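3.2 Surface de travail et matériel de jeu

Les essais de la série Loltholm portent sur un puzzle pour enfants, à décor coloré, posé à plat sur une nappe à motif composite : marbre blanc veiné de gris, marbre noir veiné de blanc et aplat rose (figure 4).

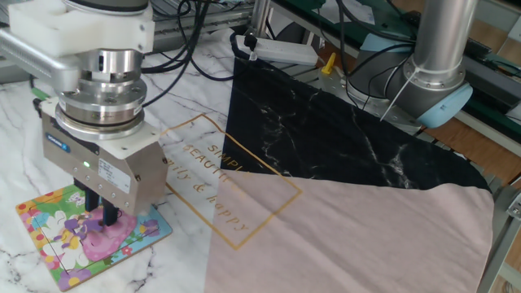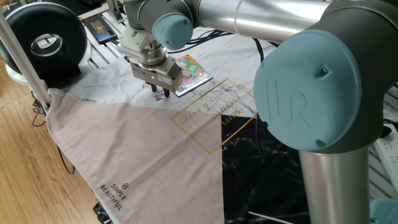
Figure 4. Nappe à motif marbré et aplat rose, vue sous deux angles.

Le contraste entre pièce et fond dépend donc de la zone d'appui. Sur 523 poses annotées par I. Owen, 33 ont été écartées pour contour ambigu, dont 31 sur fond rose. Les poses restantes sont réparties selon la grille de Prieto, sans correction de teinte.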